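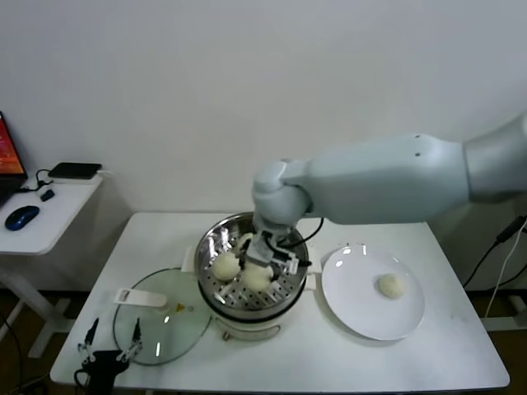
蒸し器と皿のあいだで蒸しパンを移すロボットに、どんな決まりが要るのか

双腕ロボットに台所仕事をさせる試みが増えるにつれ、現場ごとの約束事も増えた。腕の可動範囲や非常停止の扱いには参照できる規格がある。一方、蒸し器のふたをどこに置くか、つかみ損ねた食品をどうするかといった細部は、それぞれの現場が自分で書くしかない。

イルティッツ(Iltitz)の作業手順書は、そうした細部だけを集めた文書である。2023年9月に初版が出て、項目は44ある。まとめたのはナビラ・センビリン(Nabila Sembiring)さん。もとは食品工場の衛生管理の担当で、ロボットの専門家ではない。

「最初の草案は安全の話ばかりでした。読んだ人から、皿の位置が書いていないと言われて、そこから書き直しました」

置き場所を先に決める

手順書の第1章は、机の上の配置にあてられている。蒸し器は机の中央、皿は右、ふたは左に平らに置く。ふたの取っ手は上に向ける。電源コードは腕の通り道にかけない。ノートパソコンなど操作用の機器は食品と同じ机に載せず、脇の小さな机にまとめる。

配置が変わったときは、位置の確認を最初からやり直す。皿だけを動かした場合も同じ扱いになる。

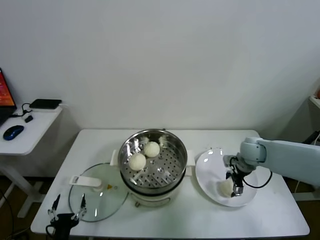 第2章はつかみ方を扱う。二本指のグリッパーでやわらかい食品をはさむと、力が強ければ跡が残り、弱ければ落ちる。手順書は力の数値を一律に定めず、品物が替わるたびに試しづかみを6回行い、表面の様子を記録するよう求めている。鍋の中では指先が内壁に触れやすいため、下ろす速度は机の上より遅くする。

落とした食品は戻さない。机に触れたものも数に入れず、別の容器に分ける。当たり前に聞こえるが、実験ではつい拾って続けてしまうとセンビリンさんは言う。食べる予定のない品でも扱いは変えない。練習のときの習慣が本番に出るというのが理由である。

加熱中は腕を近づけない

議論が長引いたのは加熱の項目だった。ノマティッツ(Nomatitz)の研究班は蒸気の中での作業も認めるべきだと主張し、ブルステフステッド(Brustevstead)の班は電源を切ってからに限るよう求めた。初版は後者を採っている。電源を切り、ふたを外して7分待ち、人が温度を確かめてから腕を動かす。

立ち会いは2人。1人は停止ボタンのそばを離れず、もう1人が記録をとる。停止ボタンの担当者は画面を見る作業を兼ねない。

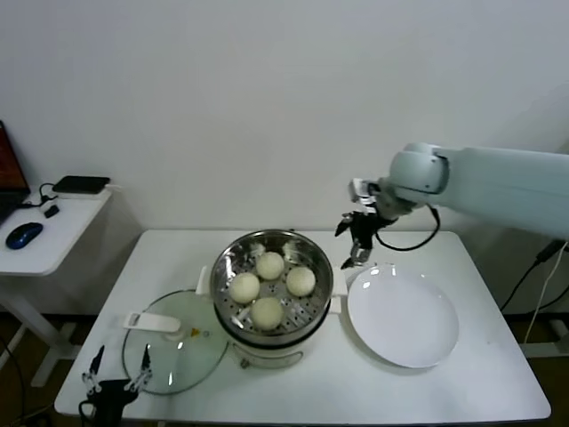 記録に残すこと

記録用紙には、開始時の個数と位置、終了時の個数と位置、途中で止めた場合はその理由を書く。「失敗」とだけ書いた用紙は差し戻される。滑ったのか、届かなかったのか、隣の品に触れたのかを区別するためだ。

清掃の記録も同じ用紙に入る。かごの縁に残った付着物は回ごとに拭き取り、グリッパーの指は付け根まで拭く。拭いた人の名前も残す。

木下(Kinoshita)の試験室では、この用紙を少し変えて使っている。欄が細かすぎるという声があり、位置の記入を略図に置き換えた。センビリンさんは略図案を改訂版に入れるつもりで、11月に各所の意見を集める。加熱の項目も、そのときもう一度話し合う予定だという。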